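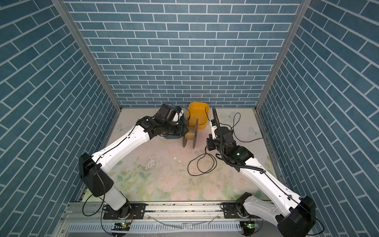

Ticket: Panach greeter keeps dropping out of handshake mode
Opened 30 September 2024
Status: open, waiting on reply

Hi Ginau support! I look after the lobby robot at the Cludard visitor center (it's a Panach, the older one with the touch panel) and I've got a handshake problem. We have a group of town officials coming and of course they all want to shake its hand, so I'd love to get this sorted.

What happens: somebody walks up, it says hello, the hand comes out, and then after 3 seconds or so it pulls back and says "Please step closer." Even if they're standing right there! It was fine until the July update.

What I've tried so far:

Restarted it from the panel. No change.

Full power off, left it for 15 minutes, back on. Worked for two visitors, then same thing again.

Turned grip sensitivity down from the default to 70. A bit better with kids, no difference with adults, which I can't make sense of.

Swapped the Wi-Fi over to the Nnaji router in the back office, in case it was losing the connection. Nope – same message, and now the greeting is slower too (I've put it back).

Cleared the log, which had 300 entries in it, nearly all of them reading "approach timeout."

So my questions – is there a way to make that timeout longer from the panel, or do I need the service login? And can I go back to the version from before July without losing our custom greetings? I spent ages recording those.

Log file is attached. Mornings are best if you want to call, the lobby gets loud after lunch.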